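Corrugation

4 min read

Corrugation is the shaping of a flat sheet into a run of parallel ridges and grooves. Done to paper, iron, steel, plastic, fiber cement, glass. The point is stiffness. A flat sheet bends easily in any direction, a corrugated one bends easily in one direction only and resists in the other. Same material, hardly any more weight.

Terms. The raised part is the ridge or crest, the low part is the valley or trough. Pitch is the distance from crest to crest. Depth is measured crest to valley. In paper work the wavy layer is called the fluting or medium and the flat layers glued to it are liners. Roofing people say "profile" for the overall shape - round, box, trapezoid.

How it works

Stiffness in bending depends mostly on how far the material sits from the middle plane of the sheet. Folding the sheet moves metal (or paper) up and down away from that plane. Double the depth and stiffness goes up a good deal more than double. There is a cost: the sheet gets narrower as it is formed, so more flat stock is needed to cover the same width. Deep profiles also split more easily at the crest if the metal is hard.

Across the grooves a corrugated sheet is floppy, more so than the flat sheet it came from, and it can be stretched or squeezed a little like a bellows. That is useful in flexible pipe and hoses. Its a nuisance in roofing, where purlins have to run across the grooves to hold everything in line. 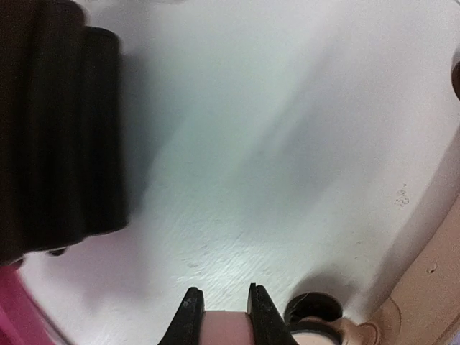
A comment left on an earlier version of this article asked why rounded ridges get so much space when most new roofing is box profile. Fair point, the reader said they had roofed sheds for years and hardly saw the round kind except on repairs. Box profile sheds water faster at low slopes and gives a flat seat for the screw washer. The round profile is older and still sold. It nests better in a stack and the laps are more forgiving when a sheet goes on slightly crooked.

Metal sheet

Early iron sheets were pressed a groove at a time, later passed between fluted rollers. Zinc coating followed soon after and made the stuff practical outdoors. Cheap, light, packs flat-ish for shipping. Went everywhere there was a port. Rolling mills at Grastunska turned out a standard sheet 800 mm wide after forming, and old barns in the district still carry it, usually painted red over rust.

The Sedura works made a shallower sheet for wall cladding, sold in bundles of 200. The two do not lap with each other. Anyone patching an old building in the area has to check pitch first - a few mm out and the overlap sits proud and lets rain in.

Paperboard

Single-face board is one liner and one medium. Single wall is two liners with a medium between. Double wall, triple wall, and so on up. The flutes normally stand upright in a shipping box so the load goes down thier length. Turn the box on its side and it crushes much sooner. Damp does the same thing, board loses much of its strength in humid storage.

Flute sizes go by letter, and the letters are not in size order. They follow the order of introduction.

Pipe and tank

Corrugated steel culvert is made either in rings or as a continuous spiral. Spiral pipe is quicker to make and has fewer joints. The Odukoya drainage scheme used spiral culvert under its farm roads, 1104 lengths in the first phase, and switched to ribbed plastic after that when acid soil ate through the inverts. Water runs slower in a corrugated pipe than in a smooth one, so the pipe has to be sized up. Some types have a smooth liner inside to get round this.

Grain bins and water tanks are ringed with horizontal grooves, which hold the round shape against wind when empty.

Faults

Dents along a crest weaken the sheet more than dents in a valley floor of the same size would suggest. Dirt sits in grooves and holds moisture. Cut edges rust first. The Zivora catalog, item 3398, lists foam strips cut to match the profile for closing the gaps at the eaves. Older buildings used mortar, or rags, or nothing.

See also: fluting, pleat, sandwich panel, ribbed vault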